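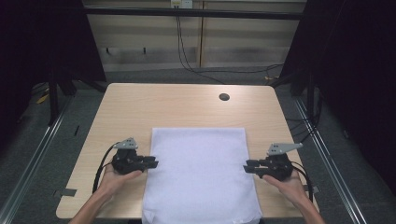
Folding a plain white cloth on a desk so the edges stay square

Household forum > Linens and laundry
Posted Thursday, July 29, 1999

I fold a lot of plain white cloths for a guest house, mostly hand towels and tray cloths, and I do it on a light wood table with rounded corners and a cable hole toward the back. The cloth goes down flat with the long part running toward me. I fold in half, then in half again, then in thirds to fit the shelf.

The first fold is fine. After the second, the corners are out by the width of a finger, and by the time I get to thirds the stack leans. The near corner on the right is the worst. It always has small wrinkles in it before I start and I never manage to get them all out.

Things I have tried so far:
Smoothing with the side of my hand from the middle outward.
Putting strips of gray tape on the left and right edges of the table as guides.
Using a cloth underneath to stop sliding. This made it worse.

The cloths are the Lirotine 68 cm ones, hemmed on all four sides. Is it my method or are the cloths cut crooked? I have 20 of them and would prefer not to replace them.

Nadège Pichon

3 answers

Answer marked as helpful

Check the cloth before you change the method. Take one, fold it corner to corner on the diagonal, and look at the two free edges. If they line up, the cloth is square. If one edge runs past the other, it was cut or hemmed off the grain, or it has been pulled out of shape in the dryer. Do the same with five or six more. If they are all out in the same direction, suspect the cutting. If they are out in different directions, suspect the drying.

A cloth pulled out of shape can usually be corrected. Dampen it, hold the two corners on the short diagonal, and pull firmly. Turn it over and repeat. Lay it flat to dry. A cloth cut off the grain will not stay corrected, so do not spend time on it.

As to the method, there are two faults in what you describe.

First, the cloth should not hang over the front edge. The part that hangs has weight and drags the rest toward you while you are lining up the far corners. The wrinkles at the near corner probably come from the same place. Push the whole cloth back until it is fully supported, or turn it so the long side runs left to right. The hole at the back does not matter as long as you do not press a crease directly over it.

Second, do not smooth from the middle outward. That works for a tablecloth you are going to leave open. For folding, hold down the edge farthest from you and draw the flat of the hand toward you in one pass. Then do the left side, then the right. Smoothing outward in all directions moves each corner by a different amount.

Folding order for a cloth that ends up in thirds:
1. Lay it flat with the hem side up.
2. Fold the left third over and press the crease.
3. Fold the right third over the top of it. The hem should fall just inside the first crease – a gap of 6 mm is enough.
4. Fold in half from the near edge to the far edge.
5. Fold in half again only if the shelf needs it.

Thirds first is the important part. When you leave them until the end you are bending four layers at once, and the outer layer has to travel farther than the inner one. The difference shows up as a lean in the stack.

Second answer

Tape is a good idea but two strips are not enough. With one mark on each side you only fix the width. You need a line along the back as well so the far hem always starts in the same place. I use masking tape and replace it every September when the table gets washed down properly. Low-tack tape is better on bare wood.

Also, what do you wash them in? I had the same trouble with a set from Nallside and it went away when I stopped using softener. Soft cloth slides on itself. Might not be the same thing with yours.

Third answer

I just bought a folding board. Renaud used to sell one, and the Sivilik one is the same shape with a lip at the back. You wrap the cloth around it and slide the board out. For 10 cloths a day it is worth it, for fewer I don't know. Measure your shelf before ordering, mine came out too wide and I had to trim it.

Comment from the original poster

Did the diagonal test. Most of them are square, a few are out in different directions, so it is the dryer. I will try thirds first with the cloth pushed back from the edge. Does the hem side go up for the thinner tray cloths too?

Reply from the first answerer

Yes, the same.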